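Contents | Previous chapter | Next chapter | Glossary | Index

Chapter 5
Crates, Bins and Open Containers

5.1 Introduction

Most goods that pass through a warehouse, a workshop or a large kitchen spend some part of their life in a plastic crate. The crate is so common that it receives little attention in training, and it is often bought on price alone. This chapter treats it as a piece of equipment in its own right. It considers how crates are made, how they are chosen for a given task, how they are set out at a work station, and how they are cleaned, checked and withdrawn from use.

Students who have completed Chapter 4 will already be familiar with pallets and shelving. The crate differs from both in that it is handled by one person, many times a day, and usually with the contents in view. Its size, weight and colour therefore have a direct effect on the person doing the work.

By the end of the chapter the student should be able to name the main parts of an open crate, explain the purpose of ribs and rims, and draw up a simple layout for a sorting station. The student should also be able to write a short colour rule that a new member of staff can follow without help.

5.2 A case for discussion

The storage department at Burkidach held 2,000 crates when Ans Peeters took charge of it. They had been bought over many years, in several sizes, and would not stack safely together. Small parts were regularly put away in the wrong place. Her first report, dated 26 March 2025, recommended that the department keep a single family of crates for loose goods and set aside 35 for damaged items awaiting a decision.

The proposal was not accepted at once. Koen Postma, who was responsible for dispatch, pointed out that one colour throughout would make the crates easy to replace but would leave staff dependent on labels. His view was that labels fall off, and that those placed on a rim are worn away by hands. The two departments agreed to a trial lasting until September, with blue crates for loose goods and a written record of every misplaced item. The record is discussed in section 5.6, and students are advised to form their own opinion before reading it.

5.3 Parts of the open crate

An open crate has a floor, four walls and a rim. The floor carries the load and should be smooth where small items are to be picked out by hand. The walls are commonly strengthened by upright ribs, which allow the plastic to be thin without bending outwards when the crate is full. The rim stiffens the top edge and gives the hand something to hold — a thin rim soon becomes painful under a heavy load.

Colour matters for the contents as well as for the container. A bright item shows up clearly against a plain wall of a different colour, and this shortens the time spent looking for it. Where most of the stock is yellow or orange, blue is a sensible choice. 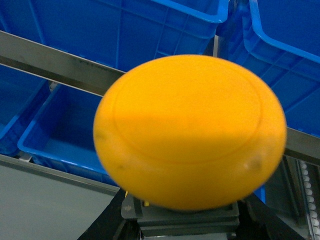
Figure 5.1 Blue crates with ribbed inner walls and rounded rims. The orange-yellow item stands out strongly against them.

Crates placed close together save floor space, but the rims should remain free so that each crate can be lifted without disturbing its neighbour. Questions of reach and working height are taken up in section 5.4.

Before continuing, the student should choose a crate in the workplace or training room, sketch it from above, and mark on the sketch the floor, the ribs and the rim. The sketch will be needed again in section 5.8.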